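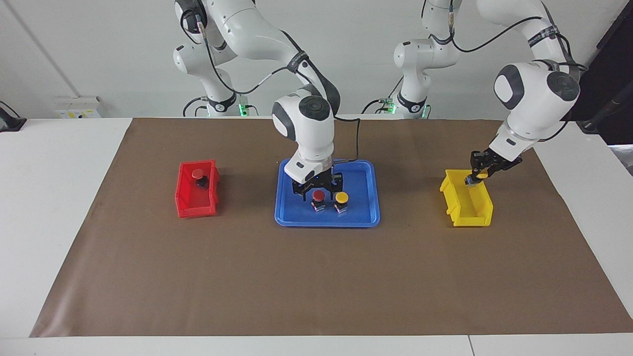
## 手把手教机器人，教会的到底是什么

我对“示教”这个词一直不太放心。

厂商的说法很动听：不用写程序，找个熟练工，拉着机械臂走几遍，或者坐在旁边用遥控手柄操作几遍，机器就学会了。四月我在Cekora的培训间里坐了两个下午，看的就是按钮分拣：红帽的进红盒，黄帽的进黄盒，中间一个蓝托盘放待分的料，两条白色机械臂各管一边。这种活，幼儿园中班的孩子能干得很好。

先说我承认的部分。遥控示教确实比以前写点位省事。我早年在一家做接插件的厂里待过，换一个料号，工程师要在产线边蹲一整天，改坐标，改速度，撞一次夹爪再改一次。现在一个没碰过代码的操作员，上手半小时就能录出像样的动作。这个进步我不否认。

可是录出来的东西算什么呢？

操作员Raed Zoubi给我看他一上午录的示范，58条。我问他有多少条能用，他说那要看你问谁。他自己觉得有11条做得别扭：有的夹偏了又松开重来，有的到了盒口犹豫了一下，有的干脆是他走神。按项目手册，只要最后按钮进对了盒子，这一条就算成功，照收不误。于是他的犹豫、他的走神，连同他早上没睡醒的手，一起成了教材。

有人会说，这恰恰是好事，数据里有失误和补救，机器才学得会补救。道理上讲得通。可补救和瞎晃之间的界线，是谁来划的？人在盒口停一下，可能是在看会不会碰到盒沿，也可能是在想中午吃什么。手柄记下来的只是停了一下。机器把“停”学走了，“为什么停”留在人的脑子里。我见过一台学成之后的机器，每次放料前都要悬空抖两下，所有人都说不清这两下有什么用，又都不敢删。

第二件让我不踏实的是场地。桌上铺一张牛皮纸一样的垫子，墙是白的，三个容器排成一排，红黄蓝，颜色分明得像识字卡片。在这样的桌子上，什么方法看起来都聪明。我待过的车间里，料盒多半是灰的，磕掉了角，上面还叠着两层旧标签；来料有时正着，有时倒着，有时两个粘在一起。Qudah的销售在会上反复讲“泛化”，我请他把盒子换个方向再跑一遍，他说这个可以放到下一阶段。下一阶段是个很宽敞的地方，什么都放得下。

再算算账。Durnness的报价单上写，一项新任务最多需要160条示范。单看不多。可是这“一项”怎么算？按钮换成旋钮算不算新任务？托盘往左挪一掌宽算不算？我拿这个问题问过三家，Skusta答得最老实：建议补录。补录要人，要占着机器，还要有人去看录得好不好。这些工时在报价单上没有位置，最后都落到车间自己头上，多半落到那个手最稳的老师傅头上。

说到老师傅，我还有一层顾虑，跟技术关系不大。手把手教徒弟，徒弟是会问话的。你教他拧一个端子，他问为什么不能一次拧到底，你这才想起来，自己当年拧坏过一批。很多手艺是在被问的时候才说得出口的。机器不问，录完一条，桌面恢复原样，再来一条。录到后面，Raed说他已经不看按钮了，手自己在走。我听了心里一紧：他教出去的，正好是他最不用心的那种干法。

还有两条手臂的事。人用两只手干活，左手知道右手在哪儿。遥控两条臂就费劲得多，初学的人常常是一边动，另一边干等，或者两边都慢下来互相让。这种别扭也会原封不动地录进去。厂商喜欢把双臂当卖点，可分拣这类活，一条臂来回跑，未必就慢多少。我问为什么非要用两条，得到的回答是以后的任务用得着。又是以后。

我不主张把这些设备退回去。危险的、伤腰的、半夜没人愿意站的岗位，我巴不得早点换成机器。我只是希望采购的人在签字之前，自己去握一次手柄，录上十几条，再回头看看录的是什么。别光看成功率，看看自己的手在哪里迟疑过。然后要求对方当着你的面，把盒子调个个儿，把灯关掉一半，换一批脏一点的料，再跑一次。

对方要是说星期四再安排，那就星期四再签。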